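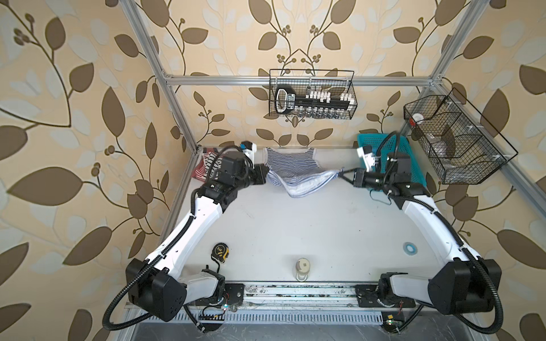 Can I trust a 62 percent success rate for two-arm shirt folding?

The Draston write-up claims 62 percent after training on 1435 demos. Same table, same wallpaper every time. Does that number mean anything?
posted by stonside_bench, March 22, 2020

wultiria
Not much. Look for how many test trials they ran. If it's 30, two lucky folds move the result by almost 7 points. I'd also want garments it never trained on – striped ones only prove stripes.

salminen4
depends what they call a success. ours "worked" in December until someone else did the scoring

gridless
62 is fine for cloth, try it yourself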